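The Room at Skultis

The guest was coming on the evening boat from Magesa, and I had told her the bed would be made by five. At half past three I was still standing beside it.

My mother had let the room for years. Her rule was that you put your hands flat on the covers first and felt for lumps.

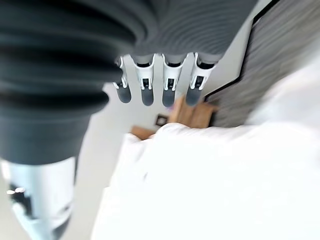
Four fingers, pointing down.

I had no lumps to find, only creases. The duvet had come from a shop in Irkance that was closing, and it was wider than the old one, so whichever side I pulled, the other side rode up. I went round to the window and tugged. Then I went back and tugged again.

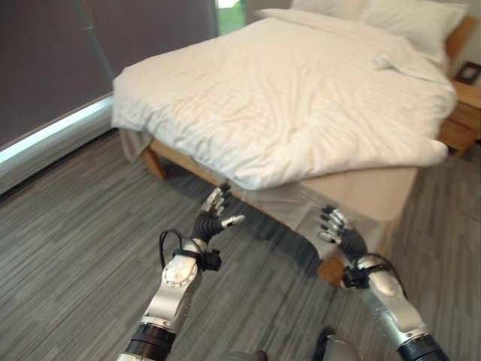 The letter was in my coat. She had written two pages, mostly about the crossing, and at the bottom she asked if it was still the room with the grey blind. I had read that line more than any other. She had slept there once before, in May, when my mother was alive, and had left without breakfast.

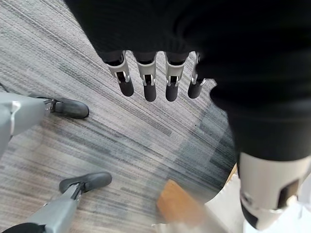 I got down on my knees and looked under the bed, in case something had been left there. The carpet was clean. I stayed down a while anyway, then got up and did the pillows. I folded the top back on the side by the nightstand, the way my mother did it. One corner would not lie flat and I left it.
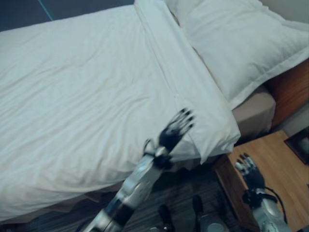 Five o'clock

The boat was late. I heard the bus from the harbour stop by the gate, and I went down to put the kettle on before she could knock.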